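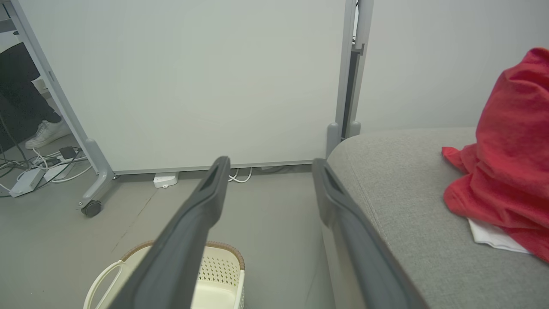

Whiteboard or partition board on a wheeled frame, lounge end of the room

4 min read

From: Femke Peeters
To: Brastgate Residents list
Date: 06/12/2018
Subject: Re: Minutes, parking and the language of meetings

Hi all,

Replying to Mieczysław's message below, and to the four or five people who wrote to me off-list. I've left his text in so you don't have to go hunting for it.

> From: Mieczysław Baran
> Subject: Minutes, parking and the language of meetings
>
> Three things before the next meeting.
>
> 1. The minutes from last time still haven't gone out. I missed the second half and would like to know what was decided on visitor parking.
>
> 2. My neighbour got a letter from Van Hecke saying the strata levy goes up by $174 a quarter. Mine says the same. I can't find where we voted on this. If it was in the second half, see point one.
>
> 3. Can we please stop running the meeting from the whiteboard? Half the room can't read it, and whatever gets written up there is wiped before anyone copies it down. An agenda on paper or by email would do.
>
> I'm not trying to cause trouble, I just want to know what I'm paying for.
>
> Mieczysław

Minutes first. Jeanine has them typed up and they were waiting on one correction from Roos about the wording of the parking motion. That came through last night, so they'll be on the list by tomorrow. The short version on parking is that nothing was decided. There was a motion to number the visitor bays and limit them to six hours, it was seconded, and then we ran out of time. It carries over to February. Until then the bays are first come, first served, and please don't leave a trailer in one over the holidays.

On the levy, there was a vote, but not at the last meeting. It was at the annual general meeting, under the ten-year maintenance plan, and it passed on a show of hands. The figure of $174 wasn't in the motion. What we approved was the plan, and Van Hecke worked out the quarterly amount from it afterwards. I can see why people feel they never agreed to a number. I've asked Van Hecke for the working and will post it when I get it.

Most of the increase is the roof over the Starside block. The gutters on the north side were patched twice and the second patch lasted one winter. Rosteten quoted for full replacement, including new downpipes and the flashing around the two skylights. We have one other quote, which is cheaper but leaves the downpipes as they are. Both are in the folder in the office and anyone can read them there. Please don't take them home, as we only have the one copy of each.

There is also $300 in there for the bike shed lock. A few people asked me why a lock costs that much. It's a keypad unit with fitting included, and it replaces the padlock that six or seven of us have been locked out by. If you have a bike in the shed without a tag on it, tag it before the new lock goes on. Tags are in the tray by the letterboxes. Untagged bikes will be moved to the side wall, not thrown out.

On the whiteboard, I agree with Mieczysław. It's fine for working out sums during a discussion and poor for anything we need to keep. From February the agenda will come by email a week ahead, and I'll print some for those who aren't on email. If a motion is worded on the board, Jeanine will read it back before it's voted on, and the wording goes straight into her notes.

Amber asked whether owners who rent their units out can vote by proxy. They can. The form has to reach Van Hecke two full days before the meeting, and one person can hold no more than two proxies. We had somebody arrive with four last time and two of them couldn't be used, which caused some bad feeling at the door. The form is the same one as last year.

A smaller matter - the recycling. The yellow-lid bins were left behind again because there were plastic bags of rubbish in them. The council won't empty them if that's what the driver sees on top. Put your recycling in loose. Soft plastics go in the ordinary bin, and flattened cardboard can go beside the paper bin if it's dry.

I still need someone to take over the garden roster. Roos has done it for three years and would like a break. It means an email once a month and making sure the shed key comes back. She's happy to hand over her spreadsheet and sit down with whoever takes it on.

If you want something on the February agenda, send it to me directly so it doesn't get lost in a thread. Put your unit number in the subject line.

Regards,
Femke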